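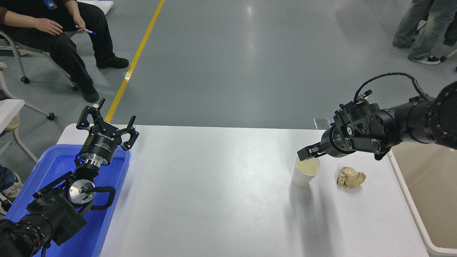 Kováčik wrote back before lunch that the Gever gauge reads high after rain and that I should throw out the morning figures. I kept them, flagged. Well level at 6 a.m. was 422 cm below the casing rim, 388 at the end of May. Pump off 30 minutes before each reading, same tape both times. The drop is larger than last summer's, but the Savolainen field is now irrigated from the same aquifer — no data on their draw. Conductivity 194, unchanged. Replaced the tape weight. Still need the casing height resurveyed at Starkatley before I plot anything.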